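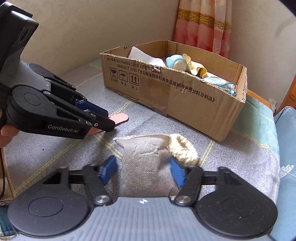 A pink spatula-like piece on a bedspread.

The waiting list at Hiltum opened at eight in the morning and closed before lunch. By then 2325 households had applied for 19 apartments.

Hiltum is a former shoe warehouse on the east side of Breduseck, converted over three years into one- and two-bedroom rentals. The units are set aside for people earning less than 60 percent of the area's median income. Rent on a one-bedroom is $734 a month, heat included. A similar place two blocks away goes for more than twice that.

Applicants are not ranked by how early they applied. Everyone who got a form in during the window goes into a lottery, and each household is given a number. The top of the list is then called in for an interview and asked for pay stubs, two months of bank statements and a letter from the current landlord. Missing papers are the most common reason for losing a place. Applicants get ten business days to turn them in, and extensions are rare.

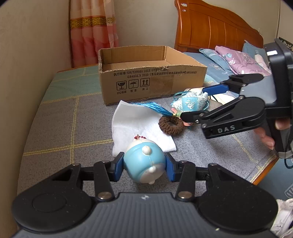 A small figurine, a patterned pouch and a tassel knot.

The city's older program, Akach, works differently. It gives renters a voucher and leaves them to find an apartment on their own. There are 1841 households on that list, and the wait for a family of four is now close to five years. Renters who do get a voucher have 90 days to use it. Many hand it back after calling landlord after landlord and being turned down.

Households can be on both lists, and the housing office recommends it. A change of address has to be reported to each one separately, in writing.

A second building, Etim, is due to start taking applications in November. It will have larger units, including several with three bedrooms, and the lottery rules will be the same as at Hiltum. Forms will be available at the main library and at the housing office counter.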